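Home | News | Business | Schools | Weather | Contact

Open day at Plullano shows laundry robots still in training

August 4, 2026 – By staff reporter

Nolte opened its workshop in Plullano to the public and 210 people signed up to see what the company calls the future of laundry. What they got was a long look at a white table, some clothes, and a pair of gripper fingers.

The project is named Cister. Staff say it will one day sort and fold clothes for hotels and care homes. For now, workers use hand-held grippers to handle shirts and sweaters, and the recordings are meant to teach a machine to do the same.

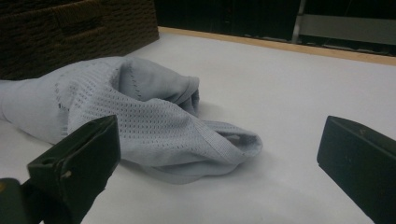

The company says it has 368 hours of this material so far. Asked how much more it needs, a spokesperson would only say "a good deal." There was no folding by a machine on the program, and no date was given for one.

Visitors could try a gripper themselves for 10 minutes each. Several gave up early – knit fabric is hard to pick up with two stiff fingers.

Dikero, which runs 13 laundries in the region, has agreed to a trial in September. It has not said what it is paying, or how many of its workers now fold by hand. Nolte says no jobs are at risk. It did not put that in writing.

Shares 13 | Comments 10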